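Neighborhood Watch Notes

Hi neighbors,

I know some of you skip straight to the yard sale listings, but please stay with me a minute this month, because the car break-ins are back. Between the Clemance Street end and the apartments behind the old Pokum bakery, we had a run of them in October, and I've now talked to enough people over fences and in the pharmacy line that I feel like I could draw you a map.

My own car was one of them, so I'm a little grumpy! I'd left it unlocked (yes, I know, I write this column) with a gym bag on the back seat. Whoever it was took the bag, went through the glove box and left the owner's manual on the driveway. I hope they enjoy my old sneakers. My next-door neighbor lost a phone charger and a jar of parking change, and the family across from her had a window broken over a backpack full of library books. The glass place quoted them $200 for the window, and the books were found in a hedge two doors down, so at least there's no fine.

I called the non-emergency line on Monday and got a very patient officer who walked me through how it usually goes. Most of these happen between two and four in the morning, and most of the cars are unlocked. People walk down the block trying handles, and if a door doesn't open they tend to move along to the next one. She also asked me to pass along that they really do want a report even if all you lost was a pair of sunglasses. If only three of us call, it looks like three break-ins, and patrols get planned from what's on paper. You can do it online now and it took me less time than making coffee.
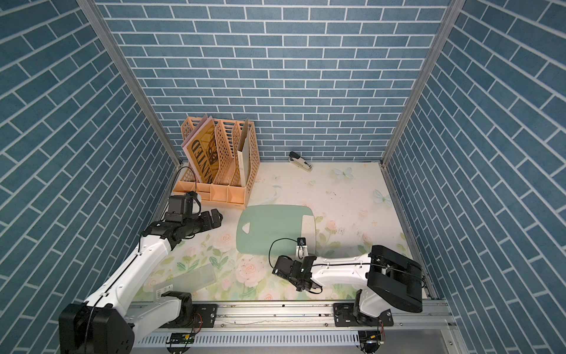
Blue brick-pattern walls and a rose-print mat, with a peach organizer in the back corner.

On to cameras, which is what everybody asks me about. Uriveo is running a deal on its doorbell model and I've had a bunch of you write to see if it's any good. I've had mine since spring and I like it fine. It picks up every cat in the county, and the night picture is decent as far as my mailbox and pretty mushy after that. If you already have one, please check that the clock is right! The footage from one house on our block was an hour off, and it took us a whole evening to work out that the person in the hoodie at 4:10 was the same person I had at 3:10. If you've got anything from the overnight hours, save it before it gets erased and mention it when you file your report. Please don't post faces in the group chat. We had a bad scene with that two summers ago when a kid delivering papers got called a thief, and I don't want to go through it again.

Tamara Holovko has been after the city about the streetlights on Yurchenko Lane, and she finally got somebody on the phone. Two of the lights by the footpath are on the repair list. If one near you is out, look for the little metal tag on the pole and write down the number. The one outside my place is 853 and the one at the corner that flickers is 629, so you don't need to send in those two. Tamara is collecting the rest and will take them by text or on a scrap of paper through her mail slot.

A couple of other bits. The steering wheel lock I mentioned last time is still in my garage if someone wants to borrow it. Whoever left a set of keys on the bench at the bus stop, they're at the front desk of the library, and they have a green tag on them. And packages: my sister-in-law and I have started taking in each other's deliveries, and if you'd like to be paired up with someone on your block for that, drop me a line and I'll see who's home during the day.

Lock your cars tonight, please. I'll be the one outside in my robe at ten o'clock, checking mine for the third time.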